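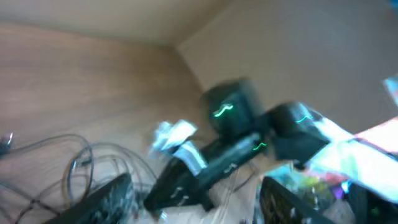 Kelly Staniforth wrote in to ask whether the accession number has to go on the artwork itself, or whether a tag on the frame will do, given that frames at her school get swapped every September. It has to go on the artwork. Step 3 now says so, and the paragraph on frames has been moved there from the end of the page.

Cataloging a School Art Collection

Last revised: July 2020

This page covers the listing, numbering and storage of student and donated artwork held by a school. It was written for Hirnley Middle School, which holds 938 works on paper, canvas and board, and it should work for any school in the Flornen district. It doesn't cover valuation or insurance.

What you need

A spreadsheet, or the Bangash catalog program if the school has a license
Soft pencils, grade 2B
Cotton tape and a pen with permanent ink
Acid-free folders, letter and tabloid size
A tape measure marked in inches and centimeters
A table large enough to lay the biggest work flat

Two people work faster than one. One person handles and measures, the other types.

Step 1. Decide what counts

Write down the rule before opening any drawer. At Hirnley the rule is that a work goes into the catalog if the school owns it and means to keep it. Work waiting to go home with a student is left out. So are posters, prints bought for the classroom, and stage scenery.

If ownership is unclear, list the work and put "unconfirmed" in the ownership column. Do not guess. A parent or former student may ask for a piece back years later, and the record should show what was known at the time.

Step 2. Set up the columns

Use one row per work. The columns, in order:

Number
Title
Artist name
Grade at time of making
Year
Material
Height
Width
Depth
Ownership
Location
Condition
Notes

Keep height, width and depth in separate columns. If they are typed together in one cell, they can't be sorted later. Use the same unit all the way down. Enter the year as four digits and leave it blank if unknown. A question mark in a number column will stop the sort from working.

Bangash uses the same columns but calls Location "Place" and Condition "State." The basic license holds up to 3399 records. Deleted records count toward that total until the file is compacted, which is done from the Tools menu.

Step 3. Number the works

The number has two parts, the year the work was cataloged and a running count, joined by a period. The running count starts again at 1 each year. Do not build the grade, room or teacher into the number. Rooms change, and the number must not.

Works on paper: write the number in pencil on the back, lower right corner, in figures no taller than a quarter inch. Put the sheet face down on clean paper and press lightly. Ink and stick-on labels are not used on paper.

Canvas: write the number in pencil on the wood stretcher, top bar, left end. Do not write on the back of the canvas.

Clay and other solid work: write the number in ink on a short length of cotton tape and tie it on loosely. If there is nothing to tie it to, put the number on a slip inside the box and on the outside of the box.

Framed work: open the frame and number the work itself. The frame may carry a second tag with the same number, but it is a copy. When a work is moved to another frame, remove the old tag the same day. Mokatach clip frames open from the back with four turn buttons. If the backing is sealed with tape, cut along the edge of the board and keep the blade away from the sheet.

Step 4. Measure

Measure the sheet or canvas, without the mount or frame. Height comes first, then width. Take each at the longest point and round up to the nearest eighth of an inch. For solid work, measure as it is normally displayed and note any separate base.

Step 5. Record condition

Use 5 grades and no others:

1 Sound
2 Minor wear, can be displayed
3 Damage, can be displayed with care
4 Damage, not to be displayed
5 Unstable, not to be handled

Put the details in Notes. "Tear, 1 in., upper left" is enough. Don't write "poor" or "fair" in the notes, as each reader will take them differently.

Do not repair anything during cataloging. Clear office tape on the back of a torn sheet will stain it. Leave old tape where it is and record it.

Step 6. Store

Folders lie flat in drawers, with no more than ten sheets to a folder. Place a sheet of plain acid-free tissue between works in chalk, charcoal or pastel. Canvases stand upright, face to face and back to back, with a board between each pair. Keep everything off the floor by at least four inches and away from outside walls and heating pipes.

Write the range of numbers on the folder tab in pencil. Enter the drawer and folder in Location before the drawer is closed. Most location errors at Hirnley came from entries made at the end of the day from memory.

Step 7. Check

Pick one work in twenty from the list and find it on the shelf. Then pick the same number from the shelf and find them in the list. If more than one search in either direction fails, go through that whole drawer again.

Export the catalog as a plain text file after each session. Keep one copy in the school office and one off site.

Common problems

The same number was given to two works. Keep it on the one entered first. Give the other the next free number and write the old one in Notes.

A work has come apart. Give all the pieces one number and add a, b, c. Measure the largest piece only.

The artist signed with a first name. Enter what is written on the work, in quotation marks. If a yearbook supplies the full name, put it in Notes with the yearbook page.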